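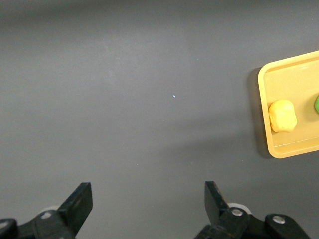
Modeling Clay at the Table: Your Questions

We get a lot of kind notes from parents, grandparents and teachers before they come to a clay afternoon, and the same worries turn up again and again. Kaisu Kettunen has gathered the answers on one page – do read them with a cup of coffee, there is no rush at all.

What should we work on at home?

Any smooth, flat table will do nicely, and if you are fond of your table, give everybody a shallow tray with a rim as well. I like a pale tray and a plain dark tabletop, like the gray and yellow at the top of this page, and I will admit that is mostly because I find it restful to look at! The rim matters more than the color. It stops little balls of clay from rolling off to live under the radiator.

How much clay does a child need?

Less than you would think. One lump that sits comfortably in the palm is plenty for a three- or four-year-old, and you can always bring out more. Older children who are building castles or whole zoos will ask for more, believe me.

The clay is stiff. Is it spoiled?

Probably not. Ask the child to hold it in both hands and squeeze slowly while you tell them a story, and most clays come around before the story ends. If it crumbles instead of bending, a water-based clay may need a few drops of water worked in. Please don't add water to an oil-based clay, though, as the two won't mix and you will have a slippery mess on your hands.

Does it have to look like something?

Oh, not at all. A bumpy pillow of yellow clay is a perfectly good thing to have made. Toivo Kinnunen, who leads the youngest group, asks "Would you like to tell me about it?" and then waits, and I have borrowed that question for my own grandchildren ever since.

Can we mix the colors?

Yes, if you don't mind where it leads – usually brown. We start with yellow, as it shows every other color that touches it and the children love seeing the streaks appear. If you want your yellow to stay yellow, wash hands between colors and keep one tray for each.

How do I clean the tray and the table?

Dab up the crumbs with a bigger piece of the same clay, then wipe with a soft, damp cloth and a drop of dish soap. Corners are easier with a cotton swab. Dust shows up on dark surfaces, so I wipe the table before we start too, or the specks end up in the clay.

How should we store the leftovers?

In a lidded tub, one color to a tub, away from sunshine. Write the month on the lid. I still have one marked April and it is as soft as anything.

Page last updated January 23, 2026.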